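Subject: Re: [cell-upkeep] Clodeo cell: grasp misses on soft parts, proposed new calibration
From: Junpei Kaneko
To: cell-upkeep list

On the Clodeo cell, the Hircombe office wrote:

> After going over the June logs we think the misses on the dough
> pieces come from wrist camera calibration drift. Langlois has
> offered to run their full hand-eye routine on the arm, 564 poses,
> and to repeat it every 2 weeks from then on. We'd like to go ahead
> unless someone objects. While they are in there, they also suggest
> swapping both fingertips as a precaution. Asgate would lose the
> cell for a shift each time.
>
> Please send comments to the list.

I object, or at least I'd like somebody to show me the drift before we give up a shift to fix it.

I went through the same logs. There are 13 misses on the soft parts and none on the hard test block, same arm, same camera, same tray position. If the camera had moved on its mount, the block would be off too. It isn't. I asked for the residuals from the last calibration and got a slide with a green check mark on it. A check mark doesn't tell me how many millimeters we're out, or in which direction.
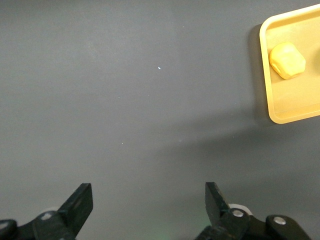
The finger linkages are where I would start. They're the cheapest thing to check and as far as I can tell no one has put a wrench or a gauge on them since the arm was moved to its current stand. Both fingers ride on pinned linkages, and you can see the round silver fasteners on each side, one on the left and two on the right. Any play at one of those joints shows up at the tip, and it will show up differently on a hard block than on something that gives when you squeeze it. Recalibrating the camera does nothing for that. You'd end up with a very well measured camera over a loose finger, and then in a month we would be back on this list talking about the camera again.

What I'd do first, with the cell powered down and locked out:

Hold the base of each finger and try to rock the tip by hand. Do it on both sides and write down which one moves more.

Check the fasteners against the torque sheet in the binder. Please don't just lean on them until they feel tight. If one turns, mark it with paint pen so we can tell later whether it backed out again.

Wipe down the fingertips and the work surface. There are little pale specks on the gray, including one bright one, and I don't know what they are. I'm not claiming they cause misses. I would still like to start from a clean surface so we stop arguing over what the vision is picking up.

Then power up, home the gripper, and run the hard block and a soft piece one after the other from the same approach height. Ten of each would do. Save the width reading at close for every try, including the good ones. The logs we have only keep it for the failures, so there's nothing to compare against, and that bothers me more than anything in the drift theory.

On swapping the fingertips "as a precaution": no. If we change the tips and the camera numbers in the same shift and the misses go away, we won't know which one did it. We did this with the old feeder and ended up buying parts for it that I'm still not convinced it needed.

As for every 2 weeks, where does that number come from? I've read the Langlois note twice and can't find a reason in it. I'll gladly take a quick check against a fixed target at the start of each shift. It takes 4 minutes and it would catch a bumped camera the same day.

If the linkages come out tight and the block starts missing too, I'll drop this and help book the downtime myself. Could someone at Asgate tell me when the cell is next free? I need it for a morning. Also, whoever has the torque sheet, please put it back in the binder, it was missing when I looked.

Junpei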